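Hetel Bench Kit - Set-Up Guide
Section 2: Laying out the table

Before you start

This section covers the table, the small glassware, the rack and the lamp. Wiring and power for the rest of the room are covered in Section 4. Read the whole section once before you move anything, and keep Section 3 open if you plan to filter on the same day.

You need a flat table with a side desk or side table next to it. The side desk takes the computer, the keyboard, the power adapters and your drinks. The main table takes the kit and nothing else.

Caution: Do not set up on a table that rocks. Adjust the feet first and check again after the glassware is in place.

2.1 Clear and clean the top

1. Move everything off the work area to the side desk or to a shelf.
2. Wipe the top with a damp cloth, working from the far edge toward you. Dry it with a second cloth.
3. Fold the drying cloth and leave it on the table, away from the glassware. You will want it within reach for spills.
4. Check for grit. A small beaker on a few grains of sand will not sit level.

Note: Do not use solvent cleaners on a matte top. They leave shiny patches that make clear glass harder to see.

2.2 Place the rack and the lamp

1. Set the test tube rack toward the far edge of the table, long side facing you. Leave it empty for now. Tubes go in at step 3.1, after they have been labeled.
2. Set the lamp to the right of the rack and slightly closer to you, with its base fully on the table.
3. Tilt the shade down toward the place where the beaker will stand.
4. Run the lamp cord toward the right edge. Leave a loose loop near the base so the lamp can be moved without pulling the plug.
5. Keep the shade at least 20 cm from any plastic sheet or paper.

Caution: Never lay the cord between the beaker and the front edge of the table.

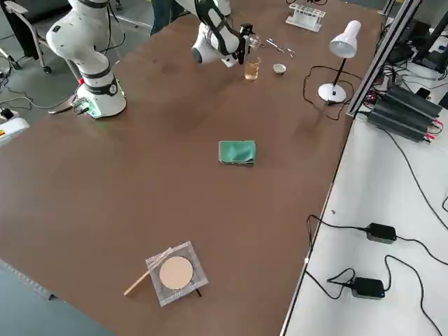 2.3 Place the beaker, dish and tweezers

1. Stand the small beaker in the lamp light, in front of the rack. Fill it after it is in position, to no more than half. With the Odico beaker supplied in the kit, that is 40 ml.
2. Put the shallow white dish to the right of the beaker. Leave enough room to get your fingers around both.
3. Lay the tweezers on the table just behind the dish. Do not stand them in the beaker - they are light at the top, but they can still tip a small one over.
4. If you are using the clear cup, keep it on the same side as the dish.

Note: Colored liquids look paler under the lamp than they do in daylight. Read the label on the bottle and do not go by the shade in the beaker.

2.4 Prepare the filter disc

1. Lay a square of clear plastic sheet flat on the table, toward your side. A clean plastic bag works as well.
2. Place one disc in the center of the sheet. Handle it by the rim.
3. Keep the wooden stick beside the disc. It is for nudging the disc into line and should not be used for stirring.
4. If the sheet curls, turn it over and smooth it from the middle outward.

Discs come in sleeves of 20. Close the sleeve after taking one out. Discs left open through a humid August will go soft and should be thrown away.

2.5 Side desk and cables

1. Stand the monitor at one end of the side desk with the keyboard in front of it.
2. Put a laptop, if you use one, where the lid can open fully.
3. Group the power adapters together, with air around them. Do not bury them under spare cable.
4. Lead any cable that leaves the table over the side edge and down to the floor. Cables should not hang where you stand.
5. Keep drink bottles on the side desk, caps on, at the end farthest from the adapters.
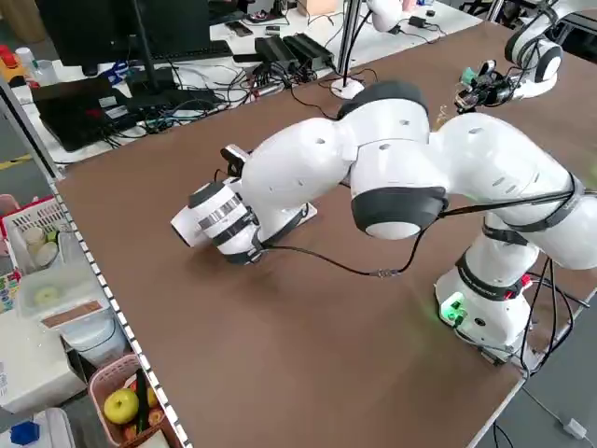

If you use the Clikon power strip, the total load must stay under 600 W. Add up the lamp, the monitor and both adapters before plugging in anything else. The strip has no reset button. If it cuts out, unplug everything, wait 2 minutes and start again with the lamp.

2.6 Final check

1. Look along the table at eye level. The beaker should stand upright and clear of the dish.
2. Switch the lamp on. Move the shade if glare hides the rim of the beaker.
3. Check that the rack is empty and its holes are clear.
4. Check that the tweezers are flat on the table and that their points are not over the edge. 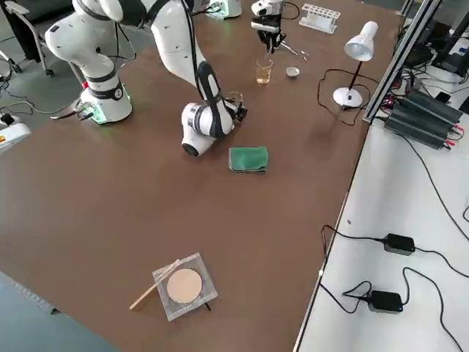

Fig. 2-3. Beaker, dish, tweezers, rack and lamp on the table.

Note: The layout may be mirrored for left-handed use. Swap the lamp and the rack, and run the cord to the left edge.

Replacement beakers and dishes are listed under Zinchenko spare parts in Section 6.

Section revised 3/2/21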